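Subject: Re: [homekites] First sewn kite, where do I start?

Welcome to the list! I was so happy to see this question come in, because I was asking the same thing not that many years ago with a glue stick in my hand.

> I've flown store-bought deltas for a couple of summers and I'd like to
> sew one of my own this winter. I have a regular home sewing machine
> (straight and zigzag, nothing fancy) and I've hemmed curtains, that's
> the whole of my experience. I have read the Tavix plan people mention
> here and got lost at the part about the keel. Questions:
>
> - Is a delta too hard for a first one?
> - How do you cut ripstop without it fraying all over the place?
> - Do the spars have to be carbon? The price makes me wince.
> - What line should I be using? I was told to buy the strongest I can
> find.
>
> I live near Londine, so mostly flat fields and gusty wind, if that
> matters. Thanks for any pointers, I've been reading the archive all week.

A delta is a great first kite. People will tell you to make a sled first, and a sled is lovely and quick (I made three in one evening for the kids next door), but you already know how a delta should feel on the line. You'll know right away when yours is flying well, and that counts for a lot when you're tuning.

I'll go in the order you'd do things at the table, which isn't quite the order you asked.

1. The plan

The Tavix drawing is good but the keel page is confusing, you're right. Whoever drew it put the seam allowance on the outside for the wings and on the inside for the keel, and there's only one tiny note about it down in the corner. Trace the keel on its own sheet, add your allowance all the way round, and ignore their dotted line. Then lay your tracing over theirs and the tow point should land in the same spot. If it doesn't, flip the tracing over. I had mine backwards for two evenings!

Make your templates out of poster board. Mark the grain direction with a big fat arrow, and write the date on them so you know which version you're holding when you go back and change the trailing edge. You will change the trailing edge.

2. Fabric

Ripstop nylon is easier to sew than polyester, in my hands anyway. It has a little give and it forgives you. Polyester holds its shape better when it's damp, and I like it for bigger kites, but it slides around under the foot like a wet fish.

I buy remnants from Beaulieu. They throw odd lengths in a bin at the end of each season, and September is the time to look. The colors are whatever they are. My favorite kite is mustard and a sort of hospital green, and it looks wonderful against a gray sky, I can't explain it.

Keep the grain running parallel to the trailing edge on both wings, and cut them as a mirrored pair. Put chalk marks on the right side of each. If one wing stretches more than the other, the kite will lean, and you can spend a whole afternoon moving the tow point around trying to fix something that was decided on the cutting table.

3. Cutting

Two ways to go. A hot knife seals the edge while it cuts, so there's no fraying at all. Work over a sheet of glass, keep the tip moving, open a window. A cheap soldering iron with a flattened tip does fine.

The other way is plain scissors and a folded hem that hides the raw edge. I still do this for small kites. The one thing that makes a difference is keeping your fabric scissors away from paper, tape and especially fiberglass. Red handles on the pegboard are easy to grab without looking, so pick a color for cloth and stick to it. Screwdrivers can share a cup, pliers can hang wherever there's a free hook, but fabric scissors should have a place of their own.
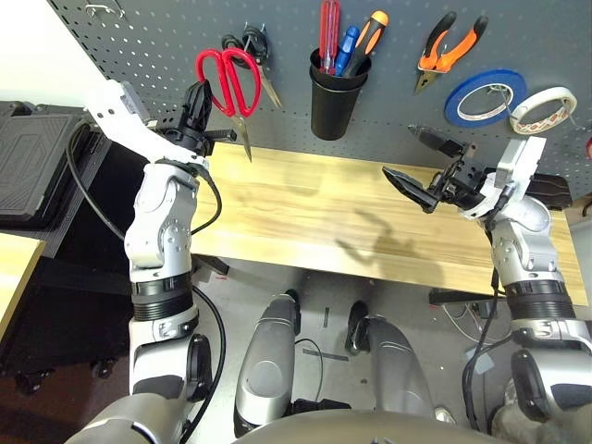
4. Sewing

Use a new needle. A fine one, and change it again halfway through if you start hearing a popping sound as it goes in. Polyester thread, longish stitches. Tiny stitches perforate ripstop like a postage stamp, and then it tears along the line on the first good gust.

Skip the pins, they leave holes. I use a narrow double-sided tape inside the seam (the kind sold for sails) and it feels like cheating, it's so easy. Stick the hem, check it, peel it and stick it again if it wandered, and only then go to the machine. Wipe the needle with a bit of rubbing alcohol when it gets gummy.

The order for a delta that has worked best for me: trailing edge hems first, then the leading edge sleeves, then both wings and the keel together down the middle, with the spine pocket last. Check your spars slide in the sleeves before you close anything up. Mine didn't, once, and I unpicked the whole length of both sides while watching a very long movie.

Curtains are good practice, by the way. A long straight hem is most of what a delta is.

5. Spars

No, they don't have to be carbon! Wooden dowel is fine for a wingspan you can hold out between your hands. Sight down each stick in the store and put back the ones that curve. For the two leading edges you want a matched pair, so hold one end of each flat on a table with the same length hanging over, hang the same small weight on both, and see if they droop the same amount. It takes a few minutes, and it's fun, and the store staff get very curious.

I'd spend the carbon money on the cross spar only, if you spend it anywhere. In gusty fields like yours that's the stick that bends. My Nundow delta has dowel leading edges and a carbon spreader, and it weighs less than a sandwich.

Round off the ends with sandpaper and put vinyl caps on them. A bare dowel end will work its way through the bottom of the sleeve by the end of the season.

6. Line

Please don't buy the strongest you can find. Heavy line sags, and a light delta ends up carrying the string around and never gets up to a decent angle. For a first kite of that size I'd use braided line rated up to 70 pounds, and I'd go lighter again on calm days. A 1000 foot spool is cheaper per foot than the short ones, and you can cut it into two and keep a spare winder in the car.

Wear gloves, even thin gardening ones. Gusts around Londine come across the beet fields with nothing to slow them down (I flew there one spring and lost a hat).

7. First flight

Choose a soft, steady day, early evening if you can get it. Hook on at the middle hole of the keel. If the kite sits back low and pulls hard, move the tow point forward one hole. If it floats up over your head and then slides around with no pull, move it back. One hole at a time, and write it down. Leaning always to the same side means one leading edge is stiffer or one sleeve is tighter, so swap the two spars over and see if the lean swaps with them.

And bring a tail, even if the plan says it doesn't need one. A few yards of leftover ripstop clipped to the spine will calm down a jumpy delta long enough for you to enjoy it.

On the keel again: message 926 in the archive has a lovely step by step for reinforcing the tow point with a bit of webbing, much clearer than I could manage. Read the replies under it too, there's a disagreement about grommets that taught me a lot. I'm on the no-grommets side, for what it's worth. I melt a small hole through the webbing and fabric together, and I've done 13 kites that way without one pulling out.

Do tell us what colors you pick! And if you get stuck at the keel, send the list your tracing before you cut, somebody will spot a flipped piece in a minute.

Good winds from the Nundow side

--
homekites list: plain text please, trim your quotes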